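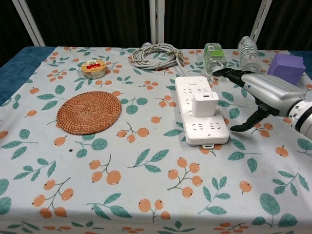

铺着橙色果子图案桌布的桌面上，放着藤编杯垫、小圆罐、捆好的灰色线缆和一只白色插线板。

桌上的线

文字整理于Feb 8, 2024

搬进现在这套房子的第一个冬天，我把餐桌当书桌用，一用就是三年。桌布换过四块，插线板换过两只，线缆的数量则一直在涨。去年八月我下决心整理一次，前后花了两个周末，过程比预想的麻烦，也学到一些东西，写在下面。

先说桌布。很多人觉得工作的桌子不必铺布，铺了碍事，鼠标也不好走。我起初也不铺。后来桌面被杯子烫出两个白圈，用核桃油擦了几遍，淡了一点，没有消掉，才去买布。买布时我只看尺寸和颜色，吃了亏。第一块是纯白的，一周后就有了茶渍。第二块是深蓝的，茶渍看不见，灰尘和头发看得一清二楚。现在用的这块底色是浅浅的灰蓝，上面印着一簇簇橙色圆果子，细枝，绿叶。花样密度刚好，洒一两滴东西不显眼，掉一枚回形针又找得到。

桌布的垂边也有讲究。垂得太长，坐下时膝盖会带着布走，桌上的东西跟着挪。我家的桌子高七十五厘米，垂边留二十厘米正好。长出来的部分我没有剪，折进去用别针别住，以后换桌子还能放出来。

再说插线板。住在老楼里的人都知道，墙上的插座永远在不该在的地方。我家餐厅一面墙只有一个，离地很近，被柜子挡了一半。最早我把插线板放在地上，脚常常踢到，吸尘器也过不去。后来试过粘在桌子侧面，用双面胶，夏天胶软了，半夜掉下来，把全家吵醒。

最后还是放回桌面。这听起来像是倒退，用起来却最顺手。要点是方向。横着放，插头全朝着人，线往两边跑，桌子等于被切成两半。竖着放，一头朝里一头朝外，电源线从里侧走，充电头插在中段，手机线往外拉一点就够到，两边都还有完整的地方可以摊开本子。白色的板子在浅色桌布上不抢眼，脏了也容易发现，用拧干的布擦就行，擦之前先把总插头拔掉。

充电头也要想一想。方块形的比较宽，插在一排孔的正中间，左右两个孔可能都用不上。我现在桌上常用的只有一个，手机和台灯轮流充，剩下的收在抽屉里。有一阵子我同时插着五个，其中两个早就没有对应的设备了，一个是旧相机的，一个至今没弄清是谁的。

我请教过一位做舞台布线的朋友，Ľubomír Paulík。他早年在剧场里管过灯光线，收线的习惯很严格。他来家里吃饭，看见我把一根延长线绕在手肘上，放下筷子就过来拿走了。他的办法是顺着线自己的弯走，一圈正一圈反，绕成长圆形，两处扎紧，留一小段尾巴在外面。尾巴留出来，下次用的时候不必拆开整捆去找头。

“线有记性，”他说，“你拧过它一次，它记好几年。”

我照着做了两个月，确实少了很多死结。扎线用什么，我试过几种。橡皮筋最差，放一个夏天就粘在线皮上，撕下来一层黑。尼龙扎带太紧，要剪，剪一次废一根，剪的时候还容易伤到线。魔术贴好用，但厚，一捆线扎三处就鼓起来，抽屉关不上。现在我用得最多的是买面包、买新电器时附带的那种细扎丝，平时攒着，装在一个小罐里。扎丝不能拧得太狠，拧两圈半就够了，里面的铁丝头要折回去，免得刮桌布。

去年八月整理的时候，我把家里所有的线倒在床上，数了一遍，一共106根。这个数字把我吓了一跳。其中音频线和旧电话线占了很大一部分，还有14根是同一种接头的充电线，长短不一，新旧不一。我留了四根，其余的能用的送人，不能用的送到小区的电子回收点。留下来的每一捆上贴一小条纸胶带，写上用途和长度。写长度很有用，以前总是拆开三捆才发现都不够长。

说到小罐子。金属的小圆罐，盖子拧得紧的，我从来舍不得扔。装过糖的、装过茶的、装过药膏的，洗净晾干，都可以继续用。桌上放一个就好，放两个以上就会开始往里塞别的东西，最后每个罐子里都是半罐杂物。罐子里我只放小东西：扎丝、备用的电池、几枚图钉。罐底垫一圈毛毡，拿放时没有声响，家里有人睡午觉的话值得做。

杯垫是另一件一直在换的东西。我用过软木的，吸水快，也霉得快。用过硅胶的，沾灰，杯子拿起来时常常把它一起带起来，再啪地掉回桌上。藤编的圆垫用得最久。一圈圈编出来的垫子表面不平，杯底和垫子之间有缝，热气散得掉。颜色偏红褐，溅上茶也看不大出来。缺点是缝里会进饼干渣，隔一阵要翻过来拍一拍，用旧牙刷刷一遍。洗可以洗，洗完要压着晾，不压会翘边，翘了的垫子放杯子是晃的。

杯垫放在哪里，我的做法是放在插线板的另一边，中间隔开一个手掌以上的距离。我惯用右手，电在右边，水就在左边。有人劝我桌上干脆不要放水，我做不到，写稿子的人一上午要喝三四杯。折中的办法是敞口的杯子只放在垫子上，别处一律放有盖的瓶子。瓶子靠里站着，要喝的时候伸手去拿，喝完拧好再放回去。带螺纹的塑料瓶子比较软，灌得太满时一捏就冒出来，我一般留两指高的空。

有一段时间我迷信收纳用品，买过Vareo的理线盒，也买过Gukeo的桌下挂篮，两样加起来花了212块。理线盒本身做得不差，问题在于插线板装进去以后，每换一次插头都要开盖，开了两周，盖子就再也没盖上过。挂篮要在桌板底下打孔，房东不同意，改用夹子夹，夹子又顶着桌布，布面鼓起一道棱。后来两样都转给了同事。Roder出过一种带轮子的小边柜，标价949块，专门放充电的东西，我在店里看了两次，没有买。一张普通的桌子，一块布，几样旧东西，够了。

桌边的墙原来是刷白的，对着窗的那面反光厉害，下午看字很累。我在后面挂了一道近乎黑的帘子，料子是布店里的尾货，不透光，垂下来很直。挂上去以后，桌上的东西反倒看得更清楚，浅色的桌布也显得亮了一点。帘子吸灰，每个月用吸尘器的小刷头过一遍，从上往下。

平时的收拾，我固定在晚饭前做，用时不到十分钟。杯子送进厨房，垫子留下。用完的线绕好，放在桌子靠里的地方，第二天还要用的就不进抽屉了。插线板上不用的充电头拔掉。瓶子里剩的水浇花。最后把桌布往四个方向抻一抻，抻平了，压住垂边，一天就算收工。

桌布两周洗一次，冷水，放一点点小苏打，不要用漂白剂，橙色会先褪。晾的时候反面朝外。熨不熨看心情，我通常趁半干的时候直接铺回桌上，用手掌从中间往外推，第二天早上就平了。果子图案的布有一个好处，上下左右都差不多，洗完不用分哪头朝外。我每次都把它转个方向再铺，这样靠近手肘的那一块不会磨得太快。

旧的线我还留着一小箱，放在衣柜顶上，箱子是装Dvořáček咖啡壶的那只。里面有一根十米长的网线，搬家以前用的，现在家里没有地方需要这么长。Ľubomír说留着吧，总有人要拉一根线到阳台去。今年夏天我打算试试在阳台放一张小桌，布已经选好了，还差一只短一点的插线板。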